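Interview: Sofia Rallis on a year of bench automation at Udia

Udia runs its sample preparation line out of a single-story building in Misbridge. Twelve months ago every block and cup that passed through the building was placed by hand. Two benches now do part of that work with a robotic arm, and a third bench is being set up. Sofia Rallis has managed the line through the change. She spoke to us on 28 September 2026, between the early shift and the late one.

The first thing she wants on record is the volume. "We were at 1,775 placements a week by hand, with four people," she says. "We are at 3,272 now, with the same four people. The contract we signed with Kirkholm asks for 3,000, so we have a margin, and I don't have to ask for overtime to keep it."

A placement, in the terms used at Udia, is one part picked up, set down in its assigned position and logged. The robot benches handle the repeat work. Mixed orders, returns and anything with a damaged surface still go to a person.

Position is read from printed square markers, some on a sheet on the tabletop and some on the blocks themselves. Rallis says the markers caused most of the trouble in the first months. "A person looks at a block lying on its side and turns it over without thinking. The system needs a marker it can read. If the print is scuffed, it stops and waits. In our first full week it stopped 199 times. Every one of those was somebody walking across the room."
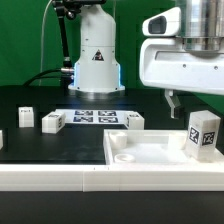

The gripper over a marked block at the tray, with the marker sheet behind.

The stops changed the job more than the arm did, in her account. Genalyn Castillo, who had placed parts by hand for six years, began keeping a log of which blocks failed and on which face. Her log led to a new print stock and a rule that labels are replaced on a fixed schedule. She now spends two days a week on marker inspection, a task that was not in anyone's job description before.

"I used to know at the end of a shift how much I had done, because my wrists told me," Castillo says. "Now I read it off a screen. The wrists are better. I do miss the pace of it some days."

Nestor Macapagal, on the late shift, is more critical. He says the training came in the wrong order — two days on the software, then half an hour on what to do when the arm halts over a tray. "The second part is what I use every night," he says. Rallis agrees, and the course for the third bench has been rewritten to begin with recovery from a stop.

Pay was the harder discussion. Inspection and recovery were first graded the same as hand placement. After talks that ran through the spring, both were moved up one grade. Rallis would not give the amount.

Asked whether the third bench means fewer people, she answers that no post has been cut and that one has been added, at the Paredes site, for label printing. "I can speak for this contract. It runs another two years. After that I would be guessing."

The third bench is due to start in the second week of October, on the late shift only.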